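Ticket 264
Site: Plondville
Asset: desktop tower, Dell
Logged by: Zübeyde Bilgin
Status: open, parts on order

Reported fault: "Computer is dead, please fix by lunch." Power light goes amber, fans spin for 4 seconds, then silence. Lunch was not specified further.

Wed 09:40
Swapped the mains lead and the wall socket. Same result. User confirms nothing was changed, apart from the office being rearranged on top of it.

Wed 10:15
Tower on its side, side panel off. Took out the memory and tried it in another slot. Fans now spin for 10 seconds, which I am recording as a moral victory.

Wed 11:05
Opened the retention frame over the CPU socket to check for bent pins. Left the graphics card and the drives where they are until the board is ruled out.

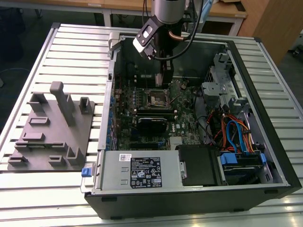 Cable seating is the next suspect. The drive leads have been folded by someone with strong views on cable management and no patience, so each one gets unplugged and pushed home again before I blame anything expensive.

Wed 13:30
All leads reseated. No change. Lunch has passed. User informed, user displeased.

Wed 14:20
Tried the spare power supply from the Gravo cupboard. Tower started first time and sat at the password screen looking innocent. Old supply back in, fault back too. Replacement ordered under Swati job 619.

To do: fit new supply, close up, return to user. Ask Illard who has the other side panel screw.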